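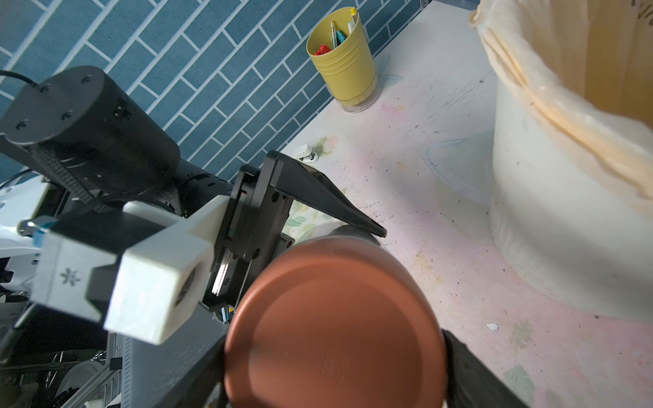
Page last changed: 13 March 2020

Makedley Allotments Water Supply Renewal
Interim progress report to the Fullar Fund

Period covered: September to the date above
Grant stage: second of three

1. Summary

The replacement of the main supply pipe on the lower site is complete and in use. The upper site is trenched but not yet connected. Spending is within the approved budget. One change to the programme is requested, set out in section 6.

2. Background

The original supply at Makedley was a galvanised iron pipe laid at shallow depth along the eastern boundary. It had been repaired at several points with fittings of different sizes, and flow at the far end was too low to fill a tank during the day in summer. The application proposed a new polyethylene main, new dip tanks on both sites, and separate metering so that losses on one site could be told apart from use on the other.

3. Work completed

Lower site. The contractor, Rajput Groundworks, laid 415 metres of 32 mm pipe at a depth of 750 mm. Bedding is sand below and to the sides, with the excavated soil returned on top after stones were picked out. Marker tape was laid above the pipe for the full run. The section under the vehicle track is sleeved.

The new main was pressure tested before backfilling. A slow loss was found on the first test and traced to a compression joint near the gate. The joint was remade and the second test held for the full period. The test sheets have been sent separately.

Six dip tanks have been set on concrete slabs. Each has a float valve behind a removable cover and an isolating valve below ground in a small chamber. The old iron pipe has been capped at both ends and left in the ground except where it crossed the new trench.

Upper site. Trenching is finished along the main path. Progress stopped when the ground became too wet to carry the excavator. The open lengths are fenced and have been pumped out when needed. Pipe for this section is on site, coiled and covered.

Metering. The lower site meter is fitted and read on the first of each month. The upper site meter has been delivered but cannot be fitted until the connection is made.

4. Water use

Readings from the lower site are available for the winter months only, when demand is low, and should not be compared with the annual figure in the application. They are useful as a check on leakage. Overnight readings taken with all tanks full showed no movement on the dial. On the old pipe the same check always showed some flow.

Container growing is allowed on the hard standing beside the lower gate and draws from tank 2. No separate allowance has been made for it in the estimate of demand. If use at this tank is clearly higher than at the others by late summer, a larger tank will be considered out of plot rents, with no call on the grant.

5. Finance

Pipe, fittings and tanks were bought from Akmont Supplies under the quotation submitted with the application. The price was held. Delivery was charged as one load instead of the two allowed for.

The only unplanned cost to date is £848 for pump hire and trench fencing on the upper site. This has been met from contingency. No further claim on contingency is expected unless the trench sides need to be recut.

Invoices for the lower site have been paid in full, apart from the retention, due on completion of both sites. The claim for the second instalment is attached with copies of invoices and bank statements.

6. Change requested

The approved programme has the upper site connected by the end of this month. This will not be met. The contractor advises that the excavator should not return until the path has dried enough to take its weight without rutting. We ask that the completion date be moved back by eight weeks. The total grant requested is unchanged.

7. Risks

Ground conditions remain the main risk. A second wet spell would delay the connection further and could cause the trench to slump along the lower half of the path.

The water company must inspect the upper site connection before it is made live. Notice has been given and the inspection will be booked when the pipe is in.

Plot holders on the upper site are using rainwater butts and the single standpipe by the hut. This is adequate until seedlings are planted out. After that, temporary hoses will be run from the lower site if the connection is still outstanding.

8. Next steps

Lay and bed pipe on the upper site. Pressure test and backfill. Set the remaining tanks. Fit the meter and arrange the inspection. Reinstate the path surface with crushed stone. Submit the final claim with a drawing showing the position of all valves and joints.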